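Section 5. Setting Up the Service Hours Log

Okay, you've got your club account, you've logged in, and you've clicked around a bit (everybody does). Now comes the part I get the most mail about, which is the hours log. I wrote this section for the Cloltden club first and then cleaned it up when Stirnatthorpe started using Zemik too, so if a menu name looks odd to you, check that your copy is up to date before you write to me. Last revised 2018-02-11.

Set aside an evening for it. You can stop at any step and come back, with one exception that I'll flag when we get there.

Before you start, have these on hand:

Your member list, as a spreadsheet or a plain text file
Your club number (ours is 711, yours is on your charter letter)
The list of projects you expect to run through June
Photo release forms, if you plan to attach pictures

5.1 Loading your members

1. Open the Club menu and choose Members, then Load List.

2. Pick your file. Zemik wants one person per line, last name first, with the email address after it. Extra columns are ignored, so leave them in if you like.

3. Look at the preview. Our list has 42 people on it and the preview said so right at the top, which made me very happy the first time! If your number is off, you probably have a blank line in the middle of the file.

4. Click Accept.

Note: Student members in your youth club go in a separate list. Use the tab marked Youth at the top of the same page. The youth list hides email addresses from everyone except the two adult advisors you name, and you can't turn that off.

Caution: This is the exception I mentioned. Once you click Accept, let the page finish before you close it. I closed it halfway once and spent the rest of the night deleting half-loaded people by hand.

5.2 Adding your projects

1. Go to Projects and click New.

2. Type a short name. "Park cleanup" is fine. "Spring Community Park Beautification and Litter Removal Day" is going to get chopped off on the phone screen, and then all your projects look like they're called "Spring Community."

3. Choose a type: hands-on, fundraising, youth program or travel. You can pick more than one.

4. Put in the start and end dates. For something that runs all year - our reading buddies, for example - leave the end date blank.

5. Set the rounding. I use quarter hours. Half hours sounded simpler, but people who stayed twenty minutes to fold chairs got the same credit as people who didn't, and I heard about it.

6. Save, then click Copy if your next project is similar. It carries everything over except the name.

If you share a project with another club, the way we do with Stirnatthorpe, only one club should create it. The other club types the owner's club number in the Join box. If both clubs create it, the hours get counted in both places and your yearly report comes out looking a lot more heroic than it should.

5.3 Attaching photos to a project

1. Open the project and click Photos.

2. Drag your pictures into the gray box, or tap Choose on a phone.

3. For each picture, tick the box that says whether you have a signed release for everyone in it.

4. If you don't, use the Cover tool and drag it over each face.

5. Click Save Copy. Don't click Save, which writes over your original. 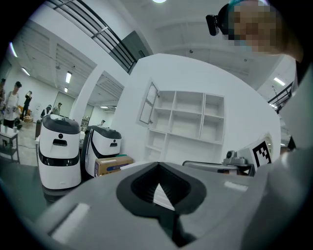 Releases are the part of the photo page that clubs skip, and I get it, it's dull. But please do it, and do it before the pictures go anywhere public. When you do have to cover a face, go big with the blocks. The face in the upper right corner up there is about how I want mine to look, just squares of tan, brown and gray with no features left to recognize. Then look at what you didn't cover. You can still make out the small black camera strapped on the forehead and a bit of teal across the top of the head, and things people wear can give them away to anybody who knows them. Name tags and school shirts are the big ones for us, so I run the Cover tool over those too.

Note: Zemik shrinks every photo when you save. If you want the full-size version for a newsletter, keep it somewhere else.

5.4 Logging hours

1. From the home page, click Log Hours.

2. Choose the project and the day.

3. Tick the people who were there. Type the first few letters of a last name to jump down the list.

4. Enter the hours once at the top and click Fill, then fix the ones who came late or left early.

5. Click Submit.

Members can also log their own hours from their phones. Those entries show up in yellow until you approve them. I go through ours on Sunday night with a cup of tea and it takes no time at all, but if you let it pile up for a month you'll be guessing. When our travel group came back from the Marín trip there were 178 yellow entries waiting for me, so now I ask people to log while they're still away.

Travel time doesn't count as service time unless you switch it on under Settings, Hours, Travel. Decide that as a club before you start. Changing it later doesn't go back and fix the old entries.

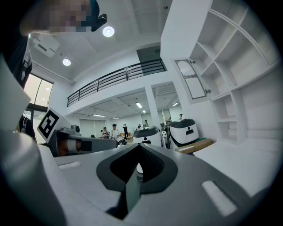
Can a student's hours count for both the youth club and their school?

They can, as long as you log them once and send the school a printed copy. Open the student's page, click Print Record, choose the dates, and have one of the advisors sign it. Don't add a second entry for the school, or the student's total will double.

5.5 Checking your first report

1. Go to Reports and choose Club Summary.

2. Set the dates to cover only the project you just logged.

3. Compare the total with your sign-in sheet.

If the two don't match, look for yellow entries first, then for someone listed twice under slightly different names. To merge two names, open either one, click Merge, and pick the other. Hours from both are kept.

Once the totals agree, move on to Section 6 and set up your reminder emails.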